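I stopped buying kitchen roll in June. A few people asked how it's going, so this is a thread on what we use instead, what it cost and what I'd change.

First, the money. I went back through a year of shopping receipts and we'd spent £170 on kitchen roll. That's a household of three with a dog. I'd have guessed half that.

I bought 46 cotton cloths from a catering supplier called Brirnico. Plain, hemmed, no pattern. They came in a box with no padding and a packing slip made out to Ngọc Dương, who was expecting napkins. We sorted it out by email.

46 is too many for us. We use six or seven on a normal day and wash twice a week. If you're starting from nothing, buy two dozen and see.
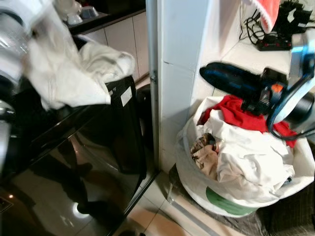
White cloth over the top of the black appliance, dark worktop behind.

Where you keep the clean ones matters more than what they're made of. Ours began in a drawer and my son kept using his sleeve. I moved them to an open basket by the kettle and he started using them the same day.

The used ones go in a bucket under the sink with no lid. I tried a bucket with a lid first and by Thursday it smelled like a pond. Cloths need air. If they're very wet, hang them over the side before they go in.

Washing: 60 degrees, normal powder, no softener. Softener leaves a coating on cotton and the cloth pushes water around instead of soaking it up. If yours have already gone like that, two hot washes with nothing but washing soda will usually bring them back.

New cotton doesn't absorb well either. Ours took four washes before they were any good. Liesbeth Verhoeven replied to my last post saying she'd sent hers back as faulty after one use. I'd have given them another week.

I also tried a pack of microfibre ones from Golteck. They're better on glass and on the hob. I didn't like how they caught on dry skin, and they have to be washed apart from the cotton or they pick up all the fluff. They now live in the car. 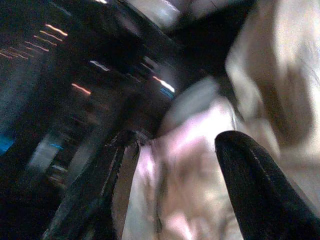 Sorting by colour is the bit I got wrong. I bought everything in white because it could all go in one hot wash, and then couldn't tell a floor cloth from a face cloth. My neighbour Nermin uses four colours and has done for years. A pale cloth with a pinkish tint, like that one, is too near white for this to work, and once it's bunched up in a pile you won't see the difference under a kitchen light. Go for dark blue or a proper red. I ended up sewing a line of black thread along one edge of the floor ones, which took an evening.

What we still can't do with cloths: anything to do with raw chicken, and anything to do with the dog being sick. I kept old newspapers for the second. For the first I use a cloth and put it straight in the machine, but I know people who won't, and I'm not going to argue about it.

Bacon fat was the other one. We used to drain bacon on kitchen roll. Now it goes on a wire rack over a tray and the fat gets scraped into a jar. Kha Đỗ suggested the heel of a loaf under the rack, and that works if you have a heel of a loaf.

Greasy pans get wiped out with a spatula first. Otherwise the cloth takes all of it and the grease ends up in your washing machine.

Lunchboxes took some rethinking too. A sheet of roll used to go in the bottom to stop things sliding about. A small folded cloth does the same and doubles as a napkin. Six out of ten come home.

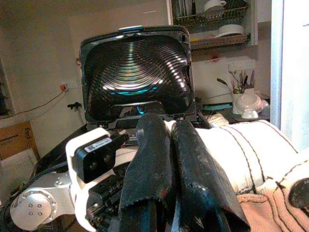 Black plastic lid stood open, ringed on the inside, small teal latch at the top.

While I'm on lids: dry the ridges properly or don't bother drying at all. Water sits in any groove and then it's on the shelf and on whatever is underneath. The corner of a thin cloth gets in there. A thick one doesn't.

Costs so far. Cloths, £38 with postage. Washing soda, £2. I haven't worked out the extra electricity, because they mostly go in with towels I'd be washing anyway.

We've done 14 weeks now. I bought one roll in that time, for a party, and most of it is still in the cupboard.

Losses: three cloths. One burned on the hob, one went out with the potato peelings, one is in the garden and belongs to the dog.

Several of you asked about the unbleached ones from Gostari. I haven't tried them. Lợi Huỳnh has, and said they shrank by a couple of centimetres and were fine after that.

Next I want to do the same with cling film. I have a stack of plates that fit over our bowls and that covers most of it. Half an onion is still a problem, so if you've got something that works for half an onion, reply with it.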